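Revised Handling Rules for the Folding Cell

March 10, 2021

Triseck has adopted a revised set of handling rules for robotic garment folding, and I have been asked to set out the main points on this blog. Tiruwork Fikre drafted the text after a review of 2623 logged folds.

The first rule concerns grip. The fingers close on cloth only, and a pinched fold must be free of the mat before any travel begins. Grip force is checked every 100 cycles against the Omow test strip. Cables must have slack through the full range of wrist motion.

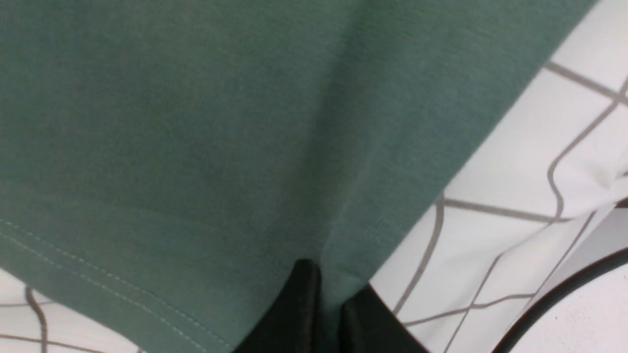 Gripper fingers closed on a fold of green fabric, with the gridded covering beneath.

The second rule covers speed. Travel with a garment in hand is limited to 700 millimeters per second — a figure the Balogun line has used without difficulty. Operators may lower it at their discretion but may not raise it.

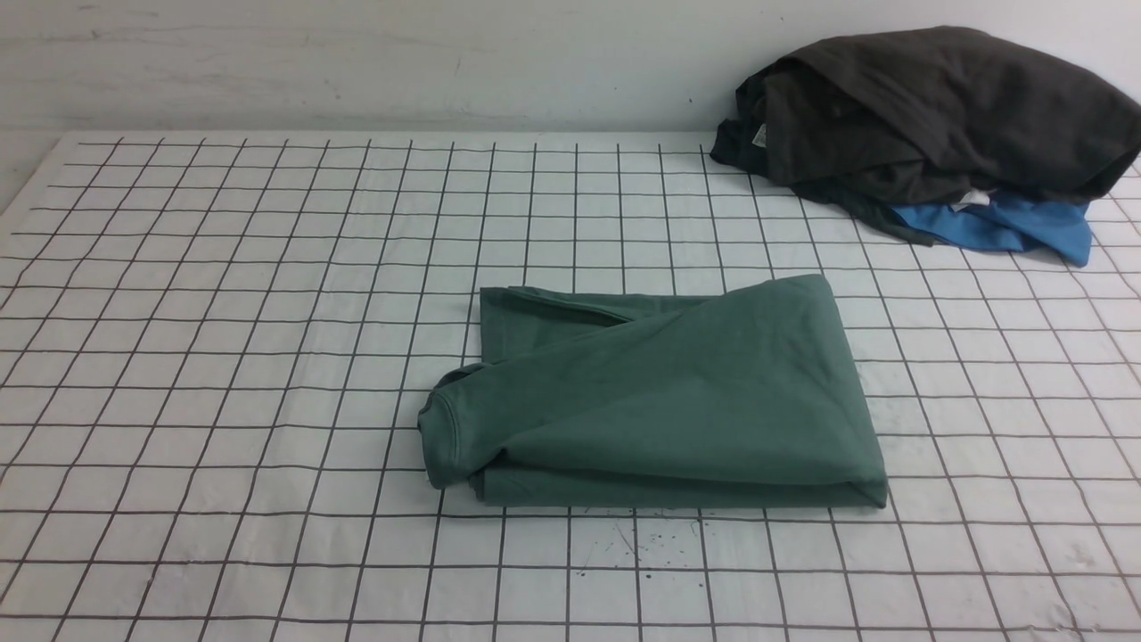 Acceptance standards caused the longest debate. The earlier Branditz guidance asked only that a fold be "neat," and two inspectors could read that word in different ways. Our rule refers to the printed grid. A shirt passes when its front edge runs nearly parallel to the lines, as the green one does, and soft wrinkles across the top face are not grounds for rejection. Unfolded stock stays at the back of the table, with open grid between it and the finished piece. Written comments on the rules will be accepted through the end of March.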